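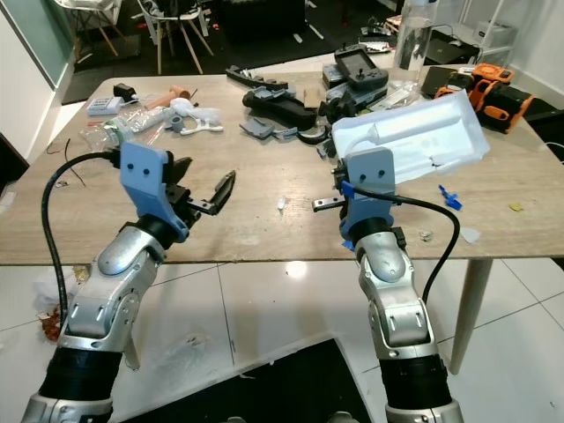 By the Workshop Writer, Ciltance Kids
August 2018

Why does a worktable get so messy?

I love making things, and I've never once made anything without making a mess too. You start with a nice bare table. Then you fetch a mallet, and a bag of little parts, and something with a wire on it, and ten minutes later there's nowhere to put your elbow!

Part of the trouble is that a half-built thing takes up more room than a finished one. Think of a bike. All in one piece, it leans against a wall. Take it apart and it covers the whole garage floor. Every piece needs its own spot, and so does every tool you use on it.

Small parts are the sneaky ones. I once tipped out a jar of 200 screws to find 2 that matched (I found one). That's why a clear plastic bag is such a good thing to keep parts in – you can peek without pouring.

The box that holds everything

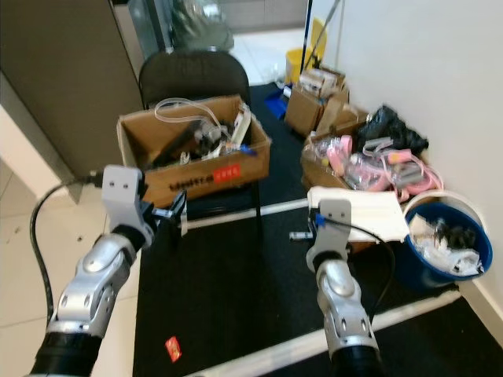 From the Ciltance Kids workshop pages, written by the Workshop Writer

Every workshop I know has a box like the one on the chair. Mine at home says Bromex on the side and I couldn't tell you what came in it. Clear tubing goes in, odd bits of plastic go in, and after a while you need both arms to find anything.

I call these "later boxes." A later box is fine for a day or so. The trick is to pick a time when later becomes now! I do mine before I start a new project. Trash goes straight in a bucket, and then I sort whatever's left.

So how do you sort? Try making piles by what things do:

Tools, the things you work with.
Parts, the things that go into what you're building.
Packaging, like boxes, bags and trays.
Mystery bits. There are always some.
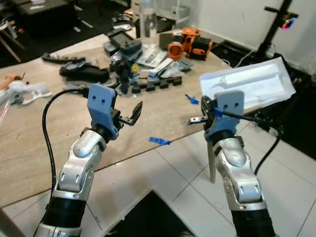
Ask a grown-up to put away anything with a motor or a sharp end. Power tools are their job, even if you know where they live.

Parts that look alike should stay together. If you have a bunch of little black blocks, line them up or drop them in a cup. A row is easy to check, and when one goes missing you spot the gap. 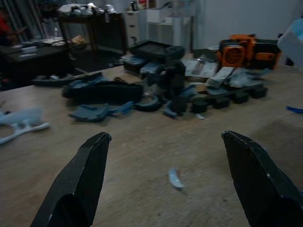 Foam is tricky. It's light, it comes in funny shapes, and little scraps of it get everywhere. I keep the big pieces, which are great for wrapping things that might break, and sweep up the crumbs last.

And the mystery bits? Put them in a cup with a label that says "What is this?" Mine has been on the shelf since last September, and I've figured out 4 of them so far. One was the foot of my own lamp.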